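What Happens When a Town Asks, "Is This Spray Safe?"

Hi, kids! I get a lot of letters from readers who want to know who decides what farmers are allowed to spray on the food we eat. It's a really good question, and the answer has more people in it than you might expect. So I'm going to tell you about a town called Wodero, where I used to live, and a bug spray called Zamov.

First, what is a pesticide?

A pesticide is something people use to get rid of pests. A pest can be a beetle that chews holes in leaves, or a fuzzy mold that grows on strawberries, or a weed that hogs all the water. Some pesticides are made in factories and some come from plants. What they have in common is that they're meant to harm a living thing, so we have to be careful that they only harm the thing they're supposed to!

Wodero has apple orchards on three sides. When I lived there you could smell the blossoms from the school bus stop (best smell in the world, if you ask me). The growers had trouble with a little moth whose caterpillars tunnel right into the apples, and many of them used Zamov to stop it.

Then people started asking questions. The creek that runs past the orchards is called the Uven, and some families noticed fewer mayflies on it in spring. Mayflies are skinny insects with see-through wings, and trout love to eat them. Did the spray have anything to do with it? Or was it the dry winter? You can't tell just by looking, and that's where the rules come in.

Who makes the rules?

In the United States, a pesticide has to be registered before anyone can sell it. Registered means the government has looked at tests of the product and agreed it can be used in certain ways. The part of the national government that does this job is the Environmental Protection Agency, or EPA for short. Each state has its own office too, and a state can often be stricter than the national rule.

The EPA also sets something called a tolerance. That's the most pesticide that is allowed to be left on a food when it gets to the store. The tiny leftover bit is called residue. I think of it like the chalk dust that stays on the board after you erase it - hard to see, but you could find it if you had the right tools.

What is a comment?

This is my favorite part, and you can do it even if you're nine! Before a big rule changes, the government usually has to tell everybody about the plan and then wait while people write in. Those letters and messages are called public comments. There's a deadline, and after that somebody has to read them.

When our state was thinking about new limits on Zamov, it got 3825 comments. Of those, 2658 asked for a stricter rule. The rest said to leave it alone, or asked for more time, or wanted something in between. One class at Witkowska Elementary sent 33 letters in a big orange envelope, and a few of them had mayflies drawn in the margins.

Now, a comment period isn't an election. The side with more letters doesn't automatically win. The people in charge are supposed to look at the reasons. A letter that says "I tested the water behind my barn and here are my numbers" can matter more than a hundred letters that all say the same thing. Growers wrote good letters too. They explained what it costs to lose a crop, and which other sprays they had already tried.

So what did they decide?

The state picked a middle road. Growers could still use Zamov, but they had to stay farther back from the creek, and they couldn't spray at all while the trees were in bloom and the bees were out. Scientists also had to check the water every month from April to September. Some of my neighbors thought that was too much and some thought it was too little, and they were still arguing about it at the post office when I moved away.

A rule like that can be changed again later. New tests come in, or new people get elected, or a judge says that a step was skipped. That's why you'll sometimes hear on the news that a spray was banned and then un-banned. It can feel confusing - grown-ups get mixed up about it too!

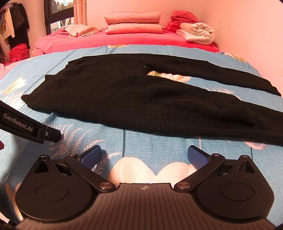
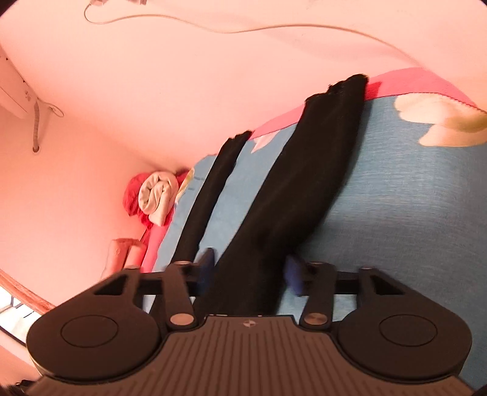
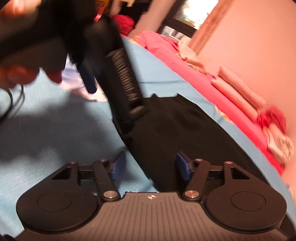 Can I just wash the pesticide off my apple?

Rinsing it under running water and rubbing it with your hands takes off some of the residue, along with dirt and germs. It won't get everything, as some of it can soak into the skin of the fruit. You don't need soap, and you shouldn't use it on food anyway. Apples are still good for you, so rinse one and crunch away!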